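Drying bed sheets indoors without a dryer

Last updated 7 March 2020

Quick one as I keep getting emails. No garden, no balcony, no tumble dryer. Two beds' worth of sheets a week. It can be done and they don't have to smell of old pond. This is what I do in the flat in Prencombe, adjust for your own place.

What you need

A washing machine with a decent spin. A line or rail, up high. A window that opens. A fan if you have one, any fan. A few pegs. Iron optional, I don't bother.

I've got a Baltau ceiling airer now, the pulley sort, but for years it was a bit of washing line across the hallway and that worked fine. Floor airers are the worst thing for sheets. You end up folding the sheet over itself four times and the middle is still damp the next morning. If a floor airer is all you've got see further down.

Before you wash

Do the sheets on their own. Duvet covers eat everything, so button or zip them shut first or you'll find a pillowcase and three socks in the corner, soaking wet, hours later.

Don't stuff the drum. You want to be able to get your hand in flat on top of the load. Less detergent than the box says, esp if you have soft water. Too much and it doesn't rinse out, and sheets with detergent left in them go stiff on the line. No softener. It makes them feel nice for one night, then they stop soaking up anything and they seem slower to dry.

My machine's cotton cycle is 61 minutes. I start it when I get up so everything's on the line while there is still some day left. Evening washes are a mistake in winter – nothing dries overnight with the windows shut.

Spin it twice

Biggest tip on the page. When the cycle finishes, open the door, pull everything out, untwist it, put it back loosely and run a spin on its own. Top speed if the label lets you. The second spin gets out a suprising amount of water and costs next to nothing to run.

Untwisting matters. Sheets come out as a rope, and a rope won't spin properly.

Shake, then hang

Take it out straight away. Left sitting in the drum they crease hard and start to smell.

Hold two corners, shake hard, like you're annoyed with it. Turn round and do the other end. If there's two of you, one at each end, pull against each other along the length and then corner to corner. Five goes or so. Gets most of the creases out now so you don't have to iron later.

Hanging a flat sheet: fold it once only, hem over the line, with one side hanging lower than the other. Keeps the two layers from sitting edge to edge and the hems (always last to dry) get some air. Peg at the ends and once in the middle.

Fitted sheet: hang by the elastic corners, open, like a bag with the mouth facing the fan or window. Elastic corners hold water. Squeeze them by hand first over the bath.

Duvet cover: peg by one layer of the open end so that it hangs as a big pocket. Air goes up inside. Much quicker than folding it over.

Pillowcases: same, open end down.

Moving the air

Heat on its own isn't what does it. Warm wet air in a shut room just goes and sits on your walls. You want the damp air out.

Window open at one end, door open at the other for the first 20 minutes. Then shut the door, leave the window on the latch and put the fan on low pointing across the sheets, not straight at them. Mine's an old Flusau desk fan with a rattle. Does the job.

After a couple of hours turn everything. Bottom edge to the top, inside to outside. Then another 20 minutes with it all wide open.

Kha Kiều wrote in from a basement flat to say she hangs hers in the bathroom with the extractor running and the door shut, and that it beats the bedroom every time. Tried it, she's right, if your extractor is any good. Check by holding a bit of loo roll up to it – should stick.

If you only have a floor airer

Stand it as tall as it goes. Use every other rail and leave the ones between bare. Drape the sheet up and down between the rails in a loose wave and don't lay it flat on top. Move it about every hour. One sheet at a time, sorry.

Are they dry?

Cool cotton feels damp when it isn't and warm cotton feels dry when it isn't. So take it off the line, leave it on a chair for a bit, then feel the hems and the seams. If those are dry the rest is.

Putting them back on

Best thing is not to fold at all. Line to bed. Pull the fitted sheet on opposite corners first, smooth from the middle outwards with your forearm, done. The last few creases drop out overnight.

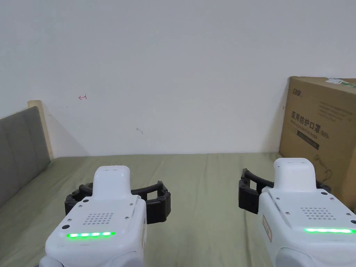

Pale olive-green sheet, white wall behind.

Leave the duvet off for a while if you can, especialy in a cold room, so any last bit of damp can get away.

If you are folding for the cupboard, fold in half lengthways with the corners tucked into each other, then in thirds, and put the set inside one of its own pillowcases. Saves hunting. I keep 3 sets going and the clean one goes to the bottom of the pile so they all get used the same.

Things that go wrong

Musty smell – took too long to dry. Wash again, hotter, with no softener, and spin twice. Clean the door seal on the machine while you're there.

Stiff as card – too much detergent, or dried right on top of a radiator. Shake it out again while it's still slightly damp.

Rust marks – old pegs or a scratched airer. Replace them. The Luangrath plastic pegs I use are ugly but no springs to rust.

Wet windows every morning – you need more air going out. Wipe them down and crack the window longer at the start.

Duvets and wool blankets are a different job, will do a separate page for those in October when mine get washed.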